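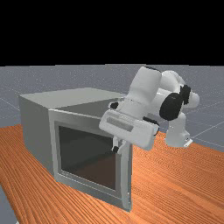 Put the Dials Back

Last updated: February

My microwave has 40 buttons and settings printed on its front. I use 3 of them. I use the one that adds thirty seconds, the one that stops it, and the one that opens the door. The rest have been there for as long as I have owned the thing, and I could not tell you what half of them do. One is marked with a fish.

I think kitchen appliances were better when they had dials, and I think the people who make them should go back.

A dial on a microwave does two jobs. It sets the time and it shows the time. You turn it to where you want it, the thing starts, and you can look over from the stove and see how much is left. My parents had one with a single dial and a door handle. A child could run it, and I did. Guests could run it too. When I stay at someone else's place now, I have to ask how to heat a cup of coffee. Some machines want the time first and then the power. Some want the power first. Some will not do anything until the clock has been set, so after every power cut the whole household eats cold leftovers until the one person who knows how to set the clock gets home.

The usual answer is that buttons and touch panels let you do more. That is true, and I don't want to pretend it isn't. A person who bakes a lot wants an exact temperature and an exact time. People who defrost meat every week may get good use out of the weight setting. But I have asked this question of most of the people I eat with, and I have yet to find one who uses the popcorn button and is happy with the popcorn. The bag itself tells you not to use it.

Last winter I went shopping for a new range for a rental apartment in Plodthorpe. I wanted the plainest one I could get. The store carried a Haleo with a flat glass panel and a Laxdal with four knobs across the front. The Haleo cost $268 more. I asked what the extra money bought, and the salesman said the panel was easier to clean. He was right about that. A flat piece of glass wipes down in a few seconds, and knobs collect grease around the base. You have to pull them off and soak them. I do this maybe twice a year and it takes ten minutes.

What he did not mention is that a wet finger won't work a touch panel, and a wet finger is what you have when you cook. Neither will an oven mitt. If a pot boils over onto the glass, the panel may read the water as a hand and shut itself off, or beep at you, or lock. I have stood at a friend's stove drying the controls with a dish towel while the rice went over the side. With a knob I would have turned it down and gone on cooking.

I bought the Laxdal. The tenant has not called me about it.

There is also the matter of people who can't see well or whose hands shake. My aunt lost most of her sight in her seventies and went on cooking for years on an old gas range. She knew where medium was by the angle of the knob. When the range finally went, the family chipped in for a new one with a smooth front, meaning well, and she more or less stopped cooking. We stuck raised dots on the glass for her. They helped some, but the panel changed what each spot did depending on what you had pressed before, and a dot can't tell you that. We should have asked her first. I still feel bad about it.

Then comes repair. When a knob breaks, you buy a knob. If the switch behind it goes, that is a small part too, and a handy person can swap it in an afternoon with the power off. When a control board goes, you are often buying the board as one piece, if it's still made. There is a repair shop in Pornthorpe I have used for a long time, a two-room place behind the feed store. They quoted me so much for the board on a six-year-old wall oven that I gave up and replaced the oven. The heating parts were fine and so was the door. Most of what went to the dump that day still worked.

I know why this happens. A board with a panel on it is cheap to build once you are building a lot of them, and the same board can go into the low-end model and the high-end one with different features switched on. A long list of features also looks good on the card in the store. You compare two machines side by side, one has nine cooking programs and the other has none, and the one with nine seems like the better deal. I have fallen for that myself. The card doesn't say how many of those programs you will use in the second year.

And some dials are bad. A few newer appliances have a knob that spins forever with no marks on it and only moves a number on a screen. I don't count that. You can't look at it and know where it is set, and you can't feel it either. It is a button in the shape of a knob. Old dials had problems as well. The timer on my parents' machine was off by up to a minute, and you could not ask it for fifteen seconds with any hope of getting fifteen seconds. For melting butter that matters. For soup it doesn't, and I heat a lot more soup.

I'm not asking for the panels to go away. People who like them should be able to buy them. What I would like is for the plain version to stay on the shelf at a normal price, in a normal size, without having to order it from a restaurant supply house. Commercial kitchens, by the way, still buy microwaves with a single dial – the cooks are in a hurry and their hands are wet. That ought to tell the rest of the trade something.

If you are shopping this year, try one thing in the store. Walk up to the floor model and, without reading anything, see if you can work out how to set it for two minutes. If you can't, ask to see another one. And tell the store why, even if the person you tell has no say in it. They write down what people ask for, at least in the stores I go to, and so far I don't think many people have been asking for this.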